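We have a boat neighbor! After eleven days of having the whole wall at Tufa to ourselves, a little green ketch called Fitilham came nosing in just before dark, and I was so excited to see another mast that I ran down the deck in my socks and caught the first line thrown at me. Her skipper, Marcelino Furtado, is on his way south by himself and had been up since three that morning. We gave him soup. He fell asleep sitting up with the spoon in his hand and then woke and asked for seconds.

So, to catch up those of you who follow along on the map: yes, the pin has been stuck, and yes, we are fine. Mondo is fine too. We came in for one night to wait out a bit of swell, and then the alternator belt shed itself all over the engine bay, and then the swell turned into proper wind, and here we are still. I can't say I mind. I've walked every path on this side of the hill, I know which bakery oven comes on first, and I've finally learned to splice double braid without swearing. (Marichka, if you're reading, I did use your trick with the tape. You were right. I'll say so in person too.)

The belt itself was an easy fix once we had the right belt. Getting the right belt was the fun part. The chandler here, Ľubomír Slanina, keeps his stock in biscuit tins with no labels on them, and he went through what felt like every tin he owned while telling me about the winter he spent delivering boats up from the islands. We found two that were nearly right and one that was exactly right, and it was at the bottom of a tin of hose clamps. I bought all three. I also bought the hose clamps. I have no willpower in a chandlery, never have.

With the engine back together we ran her for an hour at the wall and watched the charge go in, and I did a little dance in the cockpit. The log reads 3,301 miles since we left Koltwood, and 766 of those have been since the start of summer, which feels like very few until I remember how many of them were straight into the wind. I still want to get to 4,000 before we lay her up, but I've stopped saying it out loud at breakfast because I get a look from Olesia.

Speaking of Olesia, she has had her laptop open on the chart table most afternoons with the rain coming down, and the galley has more or less moved to one burner and my lap. I love these afternoons. The kettle goes on, the windows steam up, somebody reads the pilot book aloud in a silly voice, and every so often one of us sticks a head out to check that the fenders haven't ridden up.

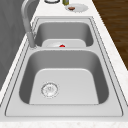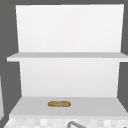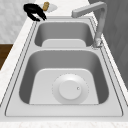
Computer renders: a double sink in the first and last, white wall shelving in the middle one.

Now, the plan! There is finally something on the forecast that looks like a window. The low that has been sitting on top of us starts to slide off to the northeast overnight, and behind it we should get a day and a half of northwesterly, easing all the time. The next harbor worth the name is 124 miles down the coast. That's one night out for us if we keep moving, and I would so much rather do one night than chop it into bits and cross two river bars on the wrong tide. We did the chopping-into-bits thing last year and I spent the entire week doing tide sums on the back of a cereal box.

The sticking point is the headland. Anyone who has sailed here knows the one I mean. The pilot book says to give it three miles, Ľubomír says five, and Volodymyr Hladun, who has the blue fishing boat at the end of our wall and has been going around it since he was a teenager, just held his hands very far apart and laughed. So five it is, probably six. The bottom comes up from deep water to not very deep water in no distance at all out there, and with the old swell still running I'd like to be well outside of it and feeling slightly silly about how far off we are.

We'll leave on the afternoon ebb, so that we get around the corner while there's light to see pot buoys by. Then supper, then watches. I've got the early one this time, ten until one, and I traded a week of dishes for it. Worth it! The stars were unbelievable on the last night sail, and there was phosphorescence in the wake so bright I could have read the compass by it. I've downloaded nine hours of podcasts and I won't listen to any of them, same as always.

Jobs still to do before then: top up the water, get the dinghy on deck and lashed, swap the gas bottle, move the jerry cans aft, take the new jib sheets out of their bag and see whether they really are the length I think they are. The gas bottle is the one I keep putting off, it's a long way up that hill and the cart has a bad wheel.

Marcelino is going to wait another day and let his arms recover, which I think is sensible, and he's promised to call us on the radio when he gets around the headland himself. We've given him the third belt, on the off chance. He gave us a jar of pickled peppers from home that I opened right away and have mostly finished.

Oh, and some of you asked about the mailing list. It passed 1,000 readers sometime this month, which is bonkers, hello to all of you! I'll post again from the far end, as soon as I've had a shower and found a signal. Keep an eye on the pin.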